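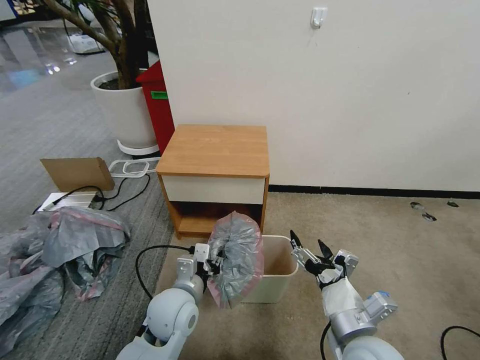 The bin-lining station at the Drekdale open day, with a bag held in the left gripper.

The Drekdale Open Day is a public demonstration of manipulation robotics held at the Drekdale works of Unda, a developer of control software for two-armed robots. The edition of Jan 8, 2021 is the best documented, owing to a written programme and a set of session notes compiled by Dilek Yazıcı. It was the first edition to centre on household tasks. Earlier ones had dealt with parts sorting and cable routing.

Background

Unda began admitting visitors to its test floor at the request of Kolev, a supplier of gripper components, whose staff wished to see their products used outside a bench rig. Attendance was at first limited to trade customers. The programme was later opened to college students and members of the public, who were admitted in groups of 8 and led through the building by an engineer.

Planning for the household edition started in December under Leif Sundqvist, then head of applications. Sundqvist favoured tasks using ordinary furniture and unmodified household goods. A proposal to use rigid containers and pre-folded cloths was dropped at the same stage.

Stations

The programme listed two main stations. The first, run by Onyekachi Dauda, covered the folding of tea towels on a table. The second, run by Kelechi Afolabi, covered the fitting of a plastic bag into a small wastebasket and drew the larger share of visitor questions recorded in the notes.

The bin-lining station was set up on carpet in a corner of the office area. The wastebasket stood on the floor in front of a wooden bedside cabinet, with the supply of bags heaped on the carpet to the left. The bags were thin grey plastic with a pinkish-red edge. No fixture was used to hold the wastebasket in place.

Task description

Bin lining is treated in the session notes as a deformable-object task. A thin bag has no fixed shape, and its opening may be hidden in the folds when it is picked up. The procedure given to visitors was divided into the following stages:

Pick: one gripper takes a single bag from the heap.
Present: the bag is carried to a position near the rim of the wastebasket.
Open: the second gripper takes hold of the edge and the two arms move apart.
Fit: the edge is drawn over the rim on each side.
Release: both grippers open and withdraw.

The present stage was described by Afolabi as the point at which most planning takes place. The arm carrying the bag holds it close to the bin, and the free gripper remains open at the opposite side until a grasp point on the edge has been chosen.

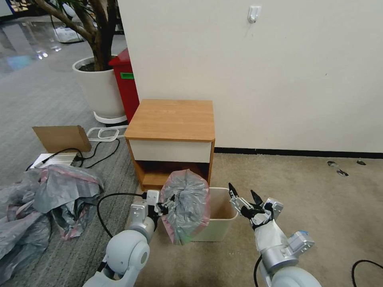

Present stage: the bag near the upper left of the wastebasket, with the right gripper open beside the rim.

Equipment

Both arms have two-finger grippers with dark fingertips. At the bin-lining station the right arm was fitted with a white sleeve. Motion planning was carried out by Durkudus, a software package maintained by Unda, in which each arm is assigned its own workspace and a shared zone is defined above the target object.

Results

The notes record 52 attempts at the bin-lining station over the day, of which 48 were counted as complete. An attempt was counted as complete if the bag covered the rim on all sides at release. The remaining attempts were stopped by the operator during the open stage. No figures were kept for the folding station.

Reception

Mikkel Blöndal, reviewing the day for a regional engineering newsletter, considered the bin-lining station the more informative of the two, but criticised the lack of seating and the low height of the work, which made it hard to follow from the back of a group. He also questioned the completion criterion, noting that a bag could satisfy it while bunched at the bottom of the bin. Later programmes adopted a revised criterion that included the depth of the bag.

See also

Deformable object manipulation
Two-armed robot
Durkudus (software)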